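Section 5. Changing the finger tips and getting the arm back to work

Okay, this is the part of the guide I get the most messages about, so I've rewritten it for May 2025 and made it longer. Thanks to Jurgita Lill, who followed the old version word for word and sent me a list of every spot where she got stuck (it was a long list!). I run the dish cell on the Tolness bench, so everything below is what I do on that one. If your arm is set up differently, the order still holds but your saved positions will have other names.

Before you start, you'll want the 2 mm hex key, a soft cloth, the new tips, and the small torque driver from the Skokenard drawer. Please put the driver back. I've bought that thing twice.

1. Send the arm to the position called PARK LEFT. It brings the gripper over to the left side of the bench, up off the table, with plenty of room to get your hands in.

2. Open the jaws all the way from the pendant, then press the stop button and leave it pressed.

CAUTION: Stop means stop. Don't just pause the program. A paused program can pick up again if somebody taps the pendant, and those jaws close a lot harder than you'd think. Arūnas Hunt has a thumbnail he'll gladly show you.

3. Undo the screw on each old tip and slide the tip straight off. If it sticks, wiggle it side to side. Don't pry it with a screwdriver, you'll scratch the seat and then the new one never sits flat (I did this in April and had to order a whole finger).

4. Wipe both seats with the dry cloth. No cleaner, no oil.

5. Slide the new tips on until they stop, and tighten to the mark on the driver. Snug is plenty.

NOTE: Tips come in pairs and wear in pairs. Change both, even if one still looks fine, and write the change in the log.

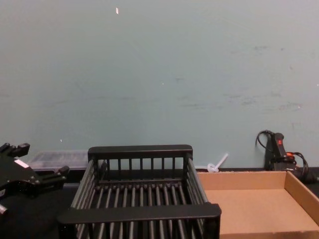 6. Release the stop button and run the routine called TIP ZERO. The jaws close slowly until they touch, open again, and the pendant shows you a number. Anything up to 5 is good. If you get more than that, a tip isn't seated, so go back to step 3 and don't try to fix it in software. I know it's tempting.

7. Now teach the rack again. New tips are never quite the same length as the old ones, and the rack position is the one that suffers first. Switch to hand guiding, bring the lower finger to the near left corner of the rack, and save it as RACK A. Do the same at the far right corner and save that as RACK B.

NOTE: Keep the rack empty while you teach. I used to leave a plate in there as a visual aid and all it did was hide the corner I was trying to hit.

8. Run the program called DRY PASS at 40 percent speed, with nothing in the jaws. Keep a hand near the stop button and watch the lower finger as it goes over the rails. It should clear them easily at every slot. If it gets close on one side only, RACK A and RACK B don't agree, and you'll need to teach both again (not just the one that looks wrong, sorry).

CAUTION: Check the back of the bench before the first pass. Cords are the big one. Anything with a cable has to be well out of the arm's reach, and hot tools get unplugged, every time, even if you're coming right back to them.

9. If the dry pass looks good, try one plastic plate, still at 40 percent. Then go up to full speed.

10. Reset the cycle counter and save the whole setup under today's date, so the next person can get back to it.

How often? I look at the tips every 128 cycles, which on a normal day is once before lunch, and I change them when the edges start to round over. Indrek Ramanauskas stretches his a lot longer with cups. Plates are harder on them, so I wouldn't.

Spare tips come from Skotimum, and the order form is in the back of the binder. If TIP ZERO gives you a different number every time you run it, leave the arm stopped and turn to Section 6, where I go through loose fingers.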